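Clear acrylic sandwich rack and tray set
Supplied by Dosunport, Plulska range
Stock code 455

Price and what you get

One set is two clear acrylic stands with rails, the small white holder blocks that go on the ends of the slider tracks, a rectangular metal tray and a clear bin for leaves. The set costs $1,665 plus freight to anywhere past Dramivdale. The food in the pictures isn't included, and you'd be surprised how often that gets asked at the counter.

We carry this because customers kept bringing in the Plulska brochure and asking if it was any good. Our answer has been "for some of you", and this page is the longer form of that. If you're after a plain prep rail with a lid, Texier makes one at a fraction of the cost and we'll happily sell you that.

What the maker says it does

The brochure's argument is that a sandwich goes together faster and neater when the slices are standing on edge, each in its own spot, with a tray in the middle where the thing gets built. Tomato goes in one place, bread in another, leaves in the bin at the back. You take from the sides and stack in the centre. Nothing is piled up flat, so you aren't peeling the bottom slice of tomato off a board with a fingernail.

That part we accept. Tomato slices stuck together in a tub are a nuisance, and anyone who has worked a lunch counter knows it.

The brochure also says the rack "transforms throughput". We asked for the figures behind that and got a second copy of the brochure. Until somebody sends us a proper test with the menu, the staff numbers and the hours written down, treat the word as decoration.

The stands

Each stand is clear acrylic, and everything on it shows. The colour of the tomato looks good through it and so does the crust on a bun. So does every smudge. Acrylic also scuffs, and it scuffs sooner than you'd like if your kitchen uses green scourers. Use a soft cloth and mild dish soap. Don't put it through a commercial dishwasher on a hot cycle. The maker's sheet says "dishwasher tolerant", a phrase we don't much care for and can't get them to define.

Tracks run out to the side from a long rail. They're straightforward to lift off once you've found the knack, and the first time you'll think you've broken one. Wipe into the moulded ridges and recesses, where tomato juice likes to sit and dry.

Some sets arrive with clear protective film still on the acrylic. Peel it all off before food goes near it. It's hard to see and people miss it.

The holder blocks

These are small, white and dull to look at, and they do most of the work. A slice of tomato or half a bun stands up on edge against one. They suit a firm tomato cut fairly thick. We tried a very ripe field tomato in August and it slumped over the block and stayed there, so if your kitchen cuts thin or buys soft, save your money.

Half buns do better. A soft roll with a good crust leans nicely and comes away clean. Sliced loaf bread is middling and drops more crumbs than the buns do. Anything heavily buttered beforehand will grease the block and then the track, and you'll be washing both at two in the afternoon.

Spare blocks come in a bag of 6. Buy one bag with the set. They're small enough to go out with the scraps.

The tray

A rectangular metal tray with a raised rim and rounded corners. We have no complaints about it apart from what it adds to the price. The rim keeps most of the mess in, but it doesn't keep all of it in, and the counter beside the stands will need wiping as often as it ever did. The leaf bin sits at the back of the tray. It will take part of a head of cabbage and a bunch of lettuce together, though it's snug, and a kitchen that goes through a lot of greens will be refilling it.

There's no cover for any of it. Food stood on edge in open air dries out faster than food under a lid, and the rack does nothing about that. The brochure calls it a "display and assembly system", and we'd lean on the second word. Put out what you'll use shortly and keep the rest in the fridge. Your own food safety plan decides how long is too long, and no rack changes that.

Space

Measure first. With a stand on each side of the tray the set wants a good stretch of clear, flat counter, and the rails stick out further than the catalogue drawing would lead you to think. We've had 4 sets come back since June and every one of those was a space problem. Returns are accepted unused and in the original carton, less freight.

It also needs a level surface. On a sloped bench the slices creep.

Who should buy it

A café doing one or two fixed sandwiches all day, with room to spare and customers who like to watch. A cooking school might get some use out of it too, as the order of the fillings is plain to everyone at the table.

Who shouldn't

Anybody with a long menu. Add cheese, pickles, egg and three kinds of meat and you've run out of places to stand things before you've reached the mustard. Food trucks as well, for reasons that will be clear at the first corner.

Cleaning and spares

Allow time at close for taking the tracks off, wiping them, drying them and putting them back. Crumbs gather by the blocks and under the tracks, and a dry pastry brush shifts them better than a wet cloth. Spare tracks are ordered in and can be slow. The tray is a stock item. Rails aren't sold singly, and we've told Plulska what we think of that.

Warranty covers cracks at the joins. It doesn't cover scratches, clouding or anything the maker decides is "cosmetic", a category that seems to grow each year.

The set with food on it
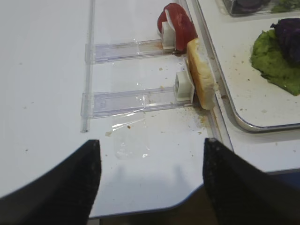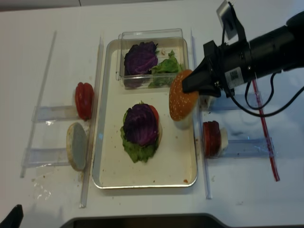 Tomato, bun and leaves in the one above, tomato and bread on the tracks in the other two.
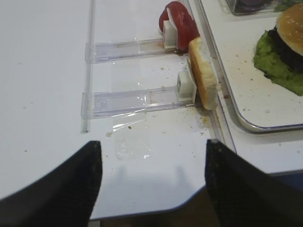 Clémence Delaunay wrote in to say we've been too hard on it. She has had her set on the go since spring, thinks the tomato complaint comes down to a blunt knife, and says a slice cut with a decent serrated blade will stand up through a whole lunch rush. On the tracks she agrees with us. She washes hers in the sink with the tray, has already replaced one, and would like to know why a bit of clear plastic takes so long to turn up. She'd buy the set again at half the price. So would we, and we've passed that along as well.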